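News > Arts and Residencies > Press releases

Last updated: Sunday, 4:10 p.m.

FOR IMMEDIATE RELEASE

Walking artist Hye-jin Ha begins Drelcombe residency with a line of chalk and an open invitation

DRELCOMBE. The Gough Rooms are delighted to welcome Hye-jin Ha as this year's artist in residence. Ha makes her work by walking, and for the whole of July she will cross Drelcombe on foot every day, from the old ferry steps to the Binderley road, pulling a small cart that leaks powdered chalk. By the end of the month the town will have been drawn over many times (rain allowing!) and we can't wait to see what it looks like.

The project is called "3,029 Doorsteps," after the number of front doors Ha counted on her first visit to the town last winter. She plans to pass every one of them at least once. People who hear the cart coming are invited to step outside and walk along for as long as they like, whether that's one block or the whole afternoon.

"I used to think of a town as a place you look at," says Ha. "Now I think of it as something you write on with your feet. I'm slow, so please come and be slow with me."

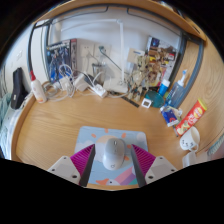
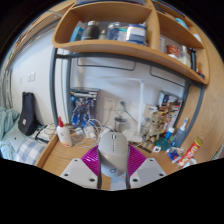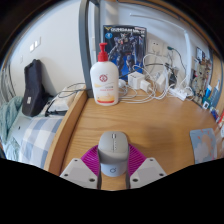
Ha comes to Drelcombe straight from Flurkholm, where she spent two months carrying a single bucket of seawater inland and back again, handing it over to a new person at each stop. The bucket changed hands 220 times, and she still writes to many of the people who took a turn. A short film from that walk, edited by Luana Portela, will run all month in the front room, along with Ha's route drawings and the notebooks she filled on the way.

"We had 40 proposals this year and I kept going back to Hye-jin's," says Tudur Wogan, who runs the residency program. "She sent us one page and a hand-drawn map with our own street spelled wrong. I loved it. I called her that same evening."

Writer Delyth Foulkes will join the walks on weekdays and keep a running text of what people say along the way: directions, complaints, bits of family history, the names of dogs. Her text will be printed as a folded broadsheet in an edition of 600, free to pick up from the Gough Rooms and from the library while copies last.

The last walk starts at the ferry steps at 6 a.m. and goes on until dark, with tea at the halfway point. Everyone is welcome on any part of it. Wheels are welcome too, and the cart goes at an easy pace. The chalk washes off with plain water.

Admission to the front room is free. It is open noon to six, closed Mondays. School groups who want to walk a section with the artist should write to Rhydian Mostyn at the Gough Rooms, who can also arrange interviews with Ha and Foulkes.

14 shares | 3 comments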